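手持ち式グリッパー「Lurar」939台に使用中止の要請　指が閉じたまま戻らない不具合、2人が軽いけが

2019年7月23日

作業用ハンドツールメーカーのFlavexは、手持ち式グリッパー「Lurar」の一部で、物をつかんだ後に指が開かなくなる不具合が見つかったとして、対象となる939台の使用を直ちにやめるよう利用者に求めた。これまでに同社へ寄せられた報告は118件で、このうち2件で作業者が手に軽いけがをした。いずれも通院は終わっているという。

Lurarは、人が片手で握って操作し、先端にある左右の指で物を挟む工具である。家庭や事務所の片づけをロボットアームに覚えさせるための動作記録に使われることが多く、机の上の文具や食器、本、パソコンの周辺機器などを持ち上げて別の場所に置く作業を、人の手で繰り返し行う。対象の939台はすべて法人向けに出荷されたもので、店頭での販売はしていない。

Flavexによると、不具合が起きるのは、握りの引き金を放して指を開こうとしたときである。通常は引き金を戻すと内部のばねの力で左右の指が同時に開くが、不具合のある個体では片方の指だけが途中で止まる、または両方が閉じたまま動かなくなる。つかんでいる物が軽い場合は、指と一緒に持ち上がったままになる。作業者が無理に引き抜こうとしたときに急に指が開き、物が落ちた例もあった。

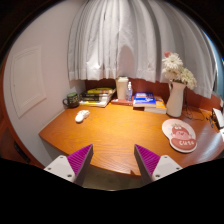 木製の机の手前で開いたグリッパーの指。奥に本やマグカップ、花瓶が並ぶ

118件の内訳は公表されていないが、同社は「大半は作業が止まっただけで、物の破損もなかった」としている。破損があったものでは、食器の欠けと割れが目立つ。ほかに、卓上ライトの首が曲がった、ノートの表紙が破れた、といった報告があった。

けがをした2人のうち1人は、閉じたままの指からカップを外そうとして、指の付け根の隙間に人さし指を挟まれた。もう1人は、落ちて割れた皿の破片を拾う際に手のひらを切った。どちらも、記録を続けながらもう一方の手を伸ばしていたときの事故だった。取扱説明書には、指が動かなくなった場合は本体を机に置いてから対処するよう書かれているが、同社は「連続して作業する現場では、置いてから外すという手順が守られにくい。説明書の記載だけでは足りなかった」と認めている。

原因については、外部の検査会社Bergeronが回収品を分解して調べた。それによると、指を取り付ける台座の内側で固定ねじが緩み、指がわずかに傾くことが主な原因だった。傾いた指は、開閉を伝える細い棒の通り道に斜めに当たる。棒が引っかかると、ばねの力だけでは元の位置に戻れない。樹脂の台座そのものに割れは見つからなかった。

ねじの緩みは使用回数とともに進む。Bergeronが未使用の個体で開閉を繰り返したところ、1000回を過ぎたあたりから緩みが測定できるようになった。ただし、緩みが出ても指の動きに影響しない個体もあり、何回使えば必ず止まるという線は引けなかったとしている。机上の片づけを記録する現場では、一日の作業でこの回数に届くこともある。

同社は、ねじの緩み止めに使う接着剤を変更した時期と、報告のあった個体の製造時期が重なることも確認した。変更後の接着剤は固まるまでの時間が長く、組み立ての工程で十分に固まらないうちに次の作業へ回していた可能性がある。接着剤の納入元に問題はなく、工程の時間配分を見直さなかった自社の責任だと説明している。

最初の報告は6月に入ってから届いた。当初は使用後の汚れが原因とみられ、同社は溝付きのパッドと指の付け根を清掃するよう個別に案内していた。パッドに付いた紙の粉や糸くずが隙間に入ることは以前からあり、清掃で動くようになった例もあったためだ。しかし、清掃した個体で再び指が止まったという連絡が相次ぎ、同じ月のうちに分解調査に切り替えた。1人目のけがはこの間に起きている。

清掃の案内にとどめた判断について、Flavexは「一度動くようになったことで、原因を取り違えた。案内と同時に使用を控えるようお願いすべきだった」とコメントした。

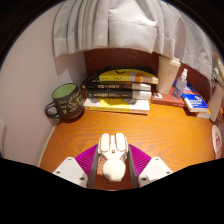
指が閉じたまま動かなくなったら、どうすればよいか。

本体を安定した机や床に置き、引き金から手を放したうえで、つかんでいる物には触れずに側面の解除つまみを止まるまで回す。それでも開かないときは、物を挟んだままFlavexの窓口に連絡する。指の間に手や工具を入れてこじ開けてはならない。

解除つまみは、ばねの張りをゆるめて指を動かせるようにする部品で、対象の個体すべてに付いている。これまでの報告では、つまみを最後まで回して指が開かなかった例はごくわずかだった。一方で、つまみがあることを知らなかったという利用者は多く、同社は本体に貼る表示を作り直す。新しい表示には、つまみを回す向きの矢印と、手を入れないよう求める図を載せる。

対象かどうかは、握りの底にある製造記号で見分ける。記号の先頭がFで、末尾に横線のあるものが該当する。末尾に横線がないものは、接着剤の変更前に作られたか、変更後に工程を直してから作られたもので、そのまま使ってよい。表示がこすれて読めない場合は対象品として扱い、使わずに連絡してほしいとしている。

交換用のパッドだけを購入した利用者は、今回の対象に含まれない。パッドは台座の外から付け外しする部品で、今回緩みが見つかったねじとは別に固定されている。

影響は、Lurarを使っている企業にも広がっている。片づけ用ロボットアームを開発するDrarkentは、机上作業の動作記録を全面的に止めた。同社ではマウスや本、ふた付きの容器など、形も硬さも違う物を順に持ち替える作業を続けており、記録の途中で指が開かなくなった例が複数あったという。同社の作業者にけがはなかった。

Drarkentが気にしているのは、けがや破損だけではない。指が途中で止まったまま作業を続けた記録が残っていると、ロボットアームが「物を放す前に一度手を揺らす」「置いた後も指を閉じておく」といった動きを覚えてしまうおそれがある。作業者が指を開かせようとして手首を振った動作も、記録の上では片づけの一部に見える。

このため同社は、6月以降に集めた記録を見直し、指の開き具合の値と引き金の値が合わない部分を取り除く作業を始めた。引き金が戻っているのに指が閉じていれば、不具合が起きていたと判断できる。難しいのは、開くのがわずかに遅れただけの記録である。作業者が慎重に置こうとしてゆっくり開いたのか、棒が引っかかっていたのかを、数値だけで分けることはできない。こうした部分は映像を人が確かめ、判断がつかなければ使わないことにした。

見直しが終わるまで、この期間の記録を学習に使ったロボットアームは社外に出さない。すでに貸し出している機体は、それより前の記録で学習したもので、動作に変わりはないと説明している。

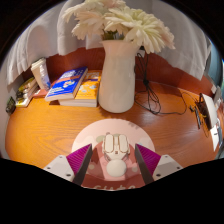
白いマウスに左右から近づくグリッパーの指。奥は白い花を挿した花瓶

マウスのように表面がなめらかで丸みのある物は、指の傾きの影響が出やすい。左右の指が平行に当たらないと、片側だけに力がかかり、物が回ったり、手前に滑り出たりする。Bergeronの試験でも、本の束や角のある箱では異常が分かりにくく、丸い物に替えると、指が止まる前の段階からつかみ方の乱れが見られた。

Bergeronはこの結果をもとに、使用前の簡単な点検を提案している。指を開いた状態で本体を机に置き、左右の指先の高さがそろっているかを正面から見る。次に、何も挟まずにゆっくり閉じ、先端が同時に触れるかを確かめる。片方が先に中央へ来る、指先の高さがずれる、閉じるときに引っかかる感触がある、のいずれかに当てはまれば使用をやめる。点検は対象外の個体でも行うのが望ましいが、対象品についてはこの点検で異常がなくても使ってはならない。

利用者が自分でねじを締め直すことについては、Flavexもやめるよう呼びかけている。台座の外側に見えるねじ穴は組み立て時の位置決めにも使われており、外から締めても内側の固定ねじには届かない。強く締めると台座がゆがみ、かえって指が傾くことがある。実際に、利用者が締め直した後に動きが悪くなったという連絡も届いている。

対象の939台は、同社が送料を負担して引き取り、台座と固定ねじを新しいものに替えて返送する。台座は形を変えず、ねじには緩み止めの座金を加える。接着剤は以前のものに戻した。修理の間に作業を続けたい利用者には代替機を貸し出すが、台数に限りがあり、けがや破損の報告があった事業所を優先する。代替機は同じLurarの対象外品で、記録の形式や指の長さは変わらない。

修理後の個体は、出荷前に1000回の開閉を行い、指先のずれを測ったうえで返す。試験の結果を書いた紙を一台ずつ箱に入れる。これまでの出荷検査では、開閉の確認は数回にとどまっており、使用とともに進む緩みを見つけられなかった。今後作る製品にも同じ試験を取り入れる。

返送された機器を受け取った後の校正は、利用者側で行う必要がある。台座を替えると指の開き幅の基準がわずかに変わるため、以前の設定のまま記録を始めると、開閉の値に差が出る。手順は修理品に同封する。複数台を同時に使っている事業所では、修理済みのものと未修理のものが混ざらないよう、引き取りの際に本体の番号を控えておくことを勧めている。

対象品を受け取った事業所には、同社が書面と電話で順に連絡を進めている。すでに連絡が取れたところでは使用が止まったことを確認したが、部署の移動や別会社への貸し出しで、現在の置き場所が分からないものも残る。借りた機器を使っている場合も、製造記号を確かめたうえで、貸し主を通さず直接連絡してよい。

データの記録を外部に委託している企業に対しては、委託先で対象品が使われていないか確かめるよう求めた。Drarkentも委託先に同じ内容を伝え、記録の再開は点検の結果を受け取ってからにする。再開の時期は決まっていない。再開後は、作業者が指の異常を感じたときにその場で記録を打ち切り、理由を残せるように手順を改める。これまでは異常があっても一連の片づけが終わるまで止めない決まりで、途中で打ち切った記録は成果に数えられていなかった。

Flavexは、報告のあった残りの個体についても分解調査を続けており、ねじの緩み以外の原因がないかを調べている。Bergeronによる調査報告書は、修理の案内とあわせて対象の利用者に送られる。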